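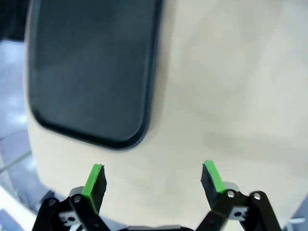 Aranka Tóth wrote in last week to ask why our club is spending the whole spring on one arm when the Bralovdale team builds a new machine every month. She thought the kids would get bored, and she wanted to know what they were learning from doing the same reach over and over.

It's a fair question and I said I would answer it here.

We have one arm, and it wasn't cheap for a school club. The district gave us 700 dollars in February and we spent 415 of it on parts, mostly the gripper linkage, spare pads and a camera for the wrist. The rest is put away for the entry fee and the bus to Reddale. We couldn't build a new machine every month if we wanted to.

The other part of the answer is that the Reddale contest scores the approach as well as the grab. The arm has to come up to an object, stop short of it with the fingers open, wait for a signal, and then either close or back off. Last year we lost most of our points on the stop. The arm would creep forward and bump the object, and each bump is a five point penalty. We finished behind two teams whose arms were slower than ours.

So this year we practice the stop. The students picked large, smooth things to practice on, and those are harder than I expected. A box has edges and corners, and the software we wrote can find them. A rounded plastic shell gives it very little to go on. From the wrist camera one patch of beige looks a lot like the next, and the program has trouble telling whether it is getting closer. A dark shiny panel helps some and hurts some. The border is easy to find, but the glass picks up reflections, and the program sometimes treats a reflection as a thing of its own.

The students named the program Skarnia. I wasn't consulted. As of this week it has 474 saved runs, each with a note typed in by whoever was at the keyboard. Some of the notes are useful. A lot of them say "ok" or "weird." We had a talk about that and the notes got better for a while.

The pads on the fingers have a bright green edge, and we now use that. Asanka Akanda suggested having the program look for the green first, so it always knows where its own fingertips are before it tries to work out where anything else is. It took the group three meetings to get that going. It still fails when somebody walks past the window and the light changes, so we pull the blinds and have a rule about standing still during a run. The rule is not well followed.

As for getting bored, a couple of them are. One student has moved over to making the pit display and seems happier. Two others started showing up at 7 in the morning to get extra time on the arm, so I have been coming in early too.

Aranka also asked if younger kids could visit. Yes, after spring break, if a parent stays with them. Please email me first. The room is small and we only have so many safety glasses.

Next on the list is the back-off move. Right now the arm retreats along a slightly different path than it came in on, and we don't know why. I suspect a loose screw in the wrist. The students suspect my code.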